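Sorting It Out: Do Labels Help People Put Things Back?
Project report, Brerthorpe Design Studies
Malachy Cronin

Why this topic

Every shared kitchen I have lived in has had a drawer where batteries go to die. My project asked whether labels would change that. The literature is thin, and my housemates have opinions, so I went with the housemates.

Method

I ran the study in March in the shared kitchen at Fetden House. For 2 weeks the supply shelf had no labels, and for the next 2 weeks every section had one in 30-point type. Each evening at nine I wrote down what was in the wrong place. My budget was 800 cents, most of it spent on label tape.

Results

Misplaced items dropped in the first labeled week and then crept back up. Tea stayed put. Tape, scissors and anything with a cord went wherever they liked. One label was itself put away in the wrong section – I recorded this as a finding.

Open dividers did better than closed boxes, as people could see what they were supposed to be tidying. Tall bays suit small boxes, provided the boxes don't end up hiding behind each other.
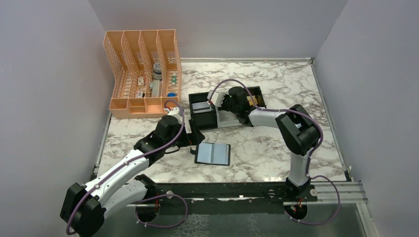
Limitations

One kitchen is a small sample, and everyone in it knew I was watching. My supervisor, Dr. Antunes, also pointed out that I was the worst offender in week three.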